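Trying out hand-held grippers on laundry: tips from my bedroom bench

Folding is the hardest thing I ask a gripper to do, so it's where I start with every new one. Lay the garment flat on the bed, sleeves out, and go.

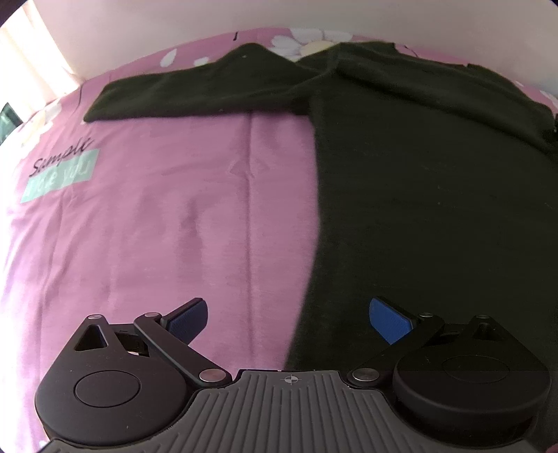
Pick your test garment first

Use the same top every time or you'll be comparing sweaters instead of grippers! A dark long-sleeved one on a lighter sheet is my favorite, as the edges show up nicely on camera. Skip anything with a hood until you've had some practice (I didn't, and lost a whole evening to it).

Pads matter more than motors

I've had two sets of finger pads on loan, the Plirkmont and the Vinholm. Plirkmont pads are softer and they grab a cuff on the first or second go, but they also love to grab the sheet underneath. Vinholm pads are firmer and slide under a hem better. Out of 22 cuff pickups each, Plirkmont got 20 and Vinholm got 17, though I was tired by then and probably squeezing too hard. Wipe either kind with a barely damp cloth between rounds. Lint kills grip faster than anything.

Come in low

Pinching straight down gives you a little tent of fabric and then it slips. Tip the fingers so one pad slides along the bed and the other closes over the top. Morag Niven taught me this one over a video call and my drop rate went down that same afternoon.

Tuck the bedding in tight

Creases in the sheet feel just like a hem when you're working through a trigger. Pull it snug at the corners before you start, and again every few folds.

Check your light

Daylight from the side is lovely until the sun comes round, and then half your video is white. Lock the exposure if your camera lets you. The Stiltgate controller app hides that setting under Advanced, two screens down, and it resets whenever you update. Grr.

Keep a notebook by the bed

I write down the garment, the pads and how many tries per sleeve. I'm up to almost 2000 folds, and the early pages are still the ones I go back to when something new shows up in the mail.

Next on my list are fitted sheets. Wish me luck with the elastic!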